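I think most home robot projects are too clean, and I say that as someone who spent the better part of last winter making mine too clean.

Our shared workshop is a long room behind a tile store. Members pay their dues, get a shelf and a key, and can claim a corner for a build as long as they sweep it. Mine has been the two-arm project, which went on the sign-up sheet as Hinero after I misspelled something and never fixed it. I've put 1015 hours into it. I know the number because the door log keeps track, and I really wish it didn't.

Like everybody, I started with blocks. Nice hard wooden cubes, all one size. The arms stacked them and I was thrilled and I made everyone come look! Then I showed the video to my sister and she asked if it could put away groceries. I laughed, went home, and was in a bad mood for two days.

She had a point, though. Blocks are easy because we picked them for being easy. A cube sits where you put it and looks the same from every side. Nothing in my kitchen behaves like that. Bananas bend, oranges roll off, and a bag has a new shape every time you touch it. If your build only works on stuff you bought for the build, I'd call it a music box (a very expensive one, in my case).
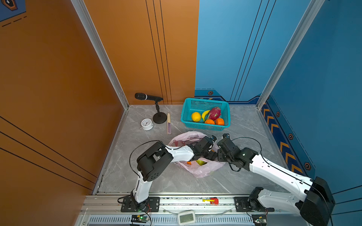 So I'm a believer in bags now. Thin, floppy, see-through, annoying bags. They'll punish every lazy shortcut you took. My old code figured out where an object was once, at the start, and then went for it with its eyes shut, more or less. Fine for cubes. With a bag, one finger brushes the edge and the opening you were aiming for is someplace else. I had to throw out most of what I'd written over the summer, and what replaced it is slower and uglier and I like it a lot better.

The other thing bags taught me is that two arms are worth the trouble. People at the shop argue with me on this constantly. The Vollard crowd (that's the bench by the window, they've been on the same single-arm design forever) will tell you a second arm doubles the cost and triples the wiring. They're right about the wiring! I spent $600 on the second arm, used, and then nine evenings chasing a bad connector. But try opening a grocery bag with one hand behind your back – then come tell me one arm is plenty.

I do get the case for keeping it simple. If you're new, please stack blocks first, you'll need the win. And there's a real cost to mess, which is that you can't always tell why a run went bad. Was it the grip, the timing, the bag? With cubes I always knew. These days I write "bag???" in the notebook and try again, and I wouldn't call that science.

Still, I'd rather see a clumsy machine fumble around with real lunch than a slick one doing the same trick with the same cube. When we do our open night in March, I'm leaving the blocks on the shelf. Bring your own fruit if you want, just nothing too ripe, I'm the one who has to sweep.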